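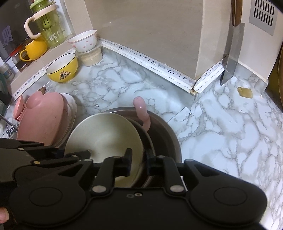
Plate pinched by the rim in the pot, with the hand gripper.

Search this site Search Go

Recording kitchen demonstrations by hand: what to do, and what not to believe

January 7, 2024
By Byung-chul Yook

Most guides to collecting demonstrations with a hand-held gripper are written by people selling one, and they make it sound as if you can walk into any kitchen, move some crockery and come home with a trained policy. I have tried it their way. What follows is slower and duller, and I only half trust it myself, but the data it gives me is data I can use.

Start with one task and write it down in a single sentence. "Take a plate out of the pot and put it on the counter" will do. "Tidy the kitchen" will not. If two people read your sentence and would finish in different places, write it again before you touch anything.

Leave the kitchen as it is. The Birkard handbook wants the counter cleared before recording, and I think that is bad advice. A policy trained on a bare counter has never met a drainer or a stray sponge, and it will meet them. Move things that could break or cut someone if knocked, and let the rest stay.

Next, calibrate. Open the fingers fully, close them fully, hold each for a slow breath, and check that the logged width follows. Do it again after every break. We once lost 400 episodes to a width reading that had stuck, and the Cirnalex viewer showed green ticks on all of them. Green ticks mean the file opened.

Then record:

Begin with the fingers open and well away from the dish. Come in at a speed you would be happy to see a machine use near your own plates. Close on the rim, wait until the grip has settled, then lift. Put the dish down fully before opening. Back away before you stop the recording, or the policy will never learn to let go and leave.

Thin rims are harder than they look. Come at them square, with one finger inside the dish and one outside. If you come in at a slant the dish swings as you close, and you will correct it with your wrist without noticing. The recording will notice.

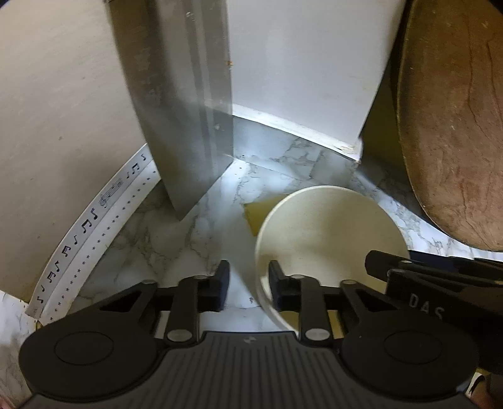 Two-handed work needs more care again. Decide which hand goes first and keep to it for the whole batch. If you let the hands swap whenever it feels natural, you get a set in which neither hand has a clear job, and I have yet to see a model sort that out for itself. Keep the tools from touching each other. A knock between them shows up as a jolt in the tracking, and those episodes should go in the bin.

Keep your failures, but label them. A slip followed by a second try is worth having. A slip followed by you swearing and shaking the tool is not.

How many do you need? The Janssen course says 3,000 for a task like this. I have never seen where that figure comes from. I record 40, train on them, watch what goes wrong, and record more of whatever that was. Sometimes the next batch helps and sometimes it makes things worse, in which case I look at my own technique before I blame the training.

Be wary of "diversity" too. Changing the dish, the starting position and the height of your approach is useful. Changing the tablecloth 2 times an hour so that your report has a bigger number in it is not, or at least I can't measure the benefit.

Before you pack up, play back every tenth episode at full speed with the sound off. Look for fingers drifting into view, long pauses where you were thinking, and grasps that happen behind your own tool where the camera can't see them. Nerko will flag pauses automatically. It misses the short ones, so watch anyway.

Last, test in a kitchen you did not record in. A good score on the counter you trained on tells you very little, whatever the slide says.

We use cookies to remember your settings. Accept Manage choices

Get new guides by email. Enter your address Sign up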